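Skurkura packing hall, Clondenby site
Bench inspection checklist, two-arm cells
Monthly round, April. Inspector: Oda Blomqvist. Walked with: Fidelina Cuadros (packing), Hyun-seo Bae (maintenance)

Marks used: OK, OK with comment, Action, Not looked at. "Fine" is no longer a mark. Several of you used it last month and one of you used it for a whole page.

SECTION A. BEFORE THE ARMS ARE SWITCHED ON

A1. Mounting plates tight, no movement by hand
OK. Hyun-seo leaned on each plate with his full weight and looked disappointed when nothing happened.

A2. Stop button reachable from the packer's normal place
OK with comment. Reachable, yes. On bench 2 it is reachable by Fidelina, who is tall. The form asks about the packer's normal place and doesn't say which packer. Please try it with everyone on the rota before Thursday and write down the names.

A3. Walkway line visible on floor
Action. Repaint by bench 4. It has been scuffed away by people walking exactly along it, so in one sense it works.

A4. Guards and light curtain tested
OK. Stopped the arms every time. Also stopped them once for a coat sleeve, which I have recorded as a pass.

A5. Start-up sheet signed
OK with comment. Signed for the whole week, in one pen, at what looks like one sitting. See me.

SECTION B. PEOPLE

This section is new. Head office at Skirkanari sent a version with one line in it ("Staff informed of automation: Y/N") and I have taken the liberty of adding to it.

B1. Packers trained to clear a jam
OK with comment. All trained. The training lasts 70 minutes and covers jams of the kind that occur in training. For the other kind, people ask Fidelina. She isn't on the call-out list and isn't paid as if she were. Action on the second half, for Wenche Aasen.

B2. Job descriptions match the job
Action. The description on the wall still says "packs by hand to line speed". What packers do at the arm benches now is fill baskets, watch, straighten things, swap trays and restart. Some prefer it. Two told me their shoulders are better and their heads are worse, and I wrote both down. Somebody should rewrite the sheet before the next person is hired against it.

B3. Breaks taken away from the bench
Action. When the line was all hands, a break was a break, as everything stopped. The arms don't stop, so somebody "just keeps an eye". Keeping an eye is work. Please rota it.

B4. Target displayed, and understood
OK with comment. The board says 558 a shift. It said 357 when the benches were hand only. I asked four people how the new figure was arrived at and got a shrug, a theory, a different shrug and "ask Wenche". I have asked Wenche.

B5. Noise and talk
Not on the form. The arms are quieter than the old conveyor, and people can hear one another for the first time in years. Reports on this are mixed.

SECTION C. THE BENCH AT WORK

C1. Work surface sound, no splinters or lifted strips
OK.

C2. Hand tools back on the board before the arms run
Action, and it was Action last month. Two pairs of blue-handled pliers on the bench top with both grippers at a packet between them. There is a board with painted outlines for hand tools. The outlines are very well looked after. 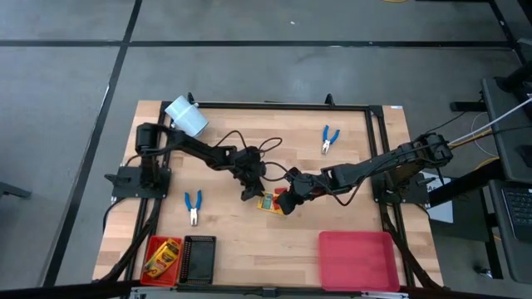

Wenche Aasen: I'll take B1 and B4. On the target, the figure came from the trial, when we had two people per bench and Hyun-seo standing by. We now have one person for two benches. I had not put those facts next to each other until I read this, and I don't much like how they look. I'd suggest 261 per bench until June and then we talk to the packers again – with the numbers in front of them this time. The call-out rate for Fidelina is with payroll.

Noted with thanks, and B4 stays open until the board is changed. I will believe the payroll part when Fidelina does.

C3. Cables clear of pinch points
OK with comment. Checked with power off, arms moved by hand through the full reach. Keep checking weekly.

C4. Baskets and trays in their places
OK. Packers have asked to move the filling basket closer to their side, as the reach is awkward late in a shift. The arms can be taught a new position in an afternoon. Shoulders take longer. Hyun-seo to do it.

SECTION D. AFTER

D1. Faults written in the book
OK with comment. The entry "arm sulking" is not a fault code. Hyun-seo says he knew at once what it meant.

D2. Previous actions closed
Three of five. Still open: the pliers, and the second stool for bench 3, ordered from Farooqui and delivered to the wrong building.

Next round: May, mornings only. Bring the start-up sheet, unsigned.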